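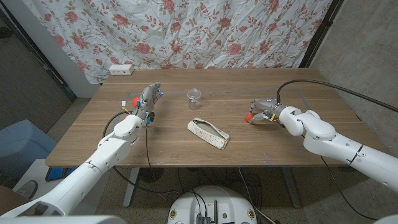 11 December 2020

Small things into smaller things

Up too early, coffee gone cold twice. Want to get this down before I forget where everything went, because I WILL forget.

So the big sort of the odds and ends. Finally. Been putting it off since September, when Suha brought back the last load from Ellbridge and we just shoved it all under the stairs and shut the door on it. Buttons, beads, hooks, bits of ribbon, little balls, one earring, a key to what. All of it tipped in together.

The rule for today was jars and pouches only. No new boxes. Carla's rule, not mine, she says every box I buy turns into a second mess with a lid on it. Fine.

Jar first. The small glass one with the screw top, no lid, the lid is long gone. Like that jar. You can see the wood right through it. Beads? Or the little orange bits and the red-orange ball, keep the bright stuff together so I spot it from across the room. Went back and forth on this way too long. Bright stuff won.

Then the pouch. Cream with the dark speckles, gray inside. Such a nice one, I keep wanting to save it for something better and then it sits in a drawer for a year. Not this time. It doesn't stand up by itself, just lies there flat on the table, so it can't be for anything that rolls. Thread cards maybe. Or needles in their paper. Rasha said put the measuring tape in there and stop asking her where it is. She has a point.

Roses cloth still up behind the table. Pink and red ones, wrinkled to death. I meant to iron it before hanging it and then I hung it. Mom's taste completley, I used to hate that print and now I don't want to take it down. Makes the room feel like somebody's house. Iron it next week — or don't, who's looking.

Lunch was toast standing up. Jinfeng called in the middle about the Mansour order, they want 200 of the drawstring bags and they want them before the holidays, which, no. Told him 3 colors max and he has to pick. He'll pick six. Called back an hour later and he had picked six.

Raed came by for the scissors he lent me. Could not find the scissors. Found two other pairs, neither his. He took one anyway and stayed for tea and had opinions on how I do buttons (by color, he thinks by size). By size is what shops do. I'm not a shop. I think of a coat and I think green, I don't think three quarters of an inch.

Afternoon went fast. Ribbon rolled and pinned, all but the velvet. Hooks in an envelope. Dark beads in a second jar, one with a lid for once. The key is still on the windowsill, tried it in the shed and the back door, nope.

Didn't get to the zippers. The zippers are a whole other day and I am not ready for them.

Spent 6 dollars on labels and then wrote on masking tape like always. Labels are in the drawer where the pouch was.

Back sore, feet sore, dust in my nose. Table wants wiping down. Suha is asking what's for dinner and I said soup, there is no soup, there are carrots and an onion and half a bag of lentils. So lentil somthing.

Tomorrow: find Raed's scissors, answer Carla, cut the first batch for Mansour, zippers (ha). Buy lids if they sell just lids. Do they? Ask Rasha.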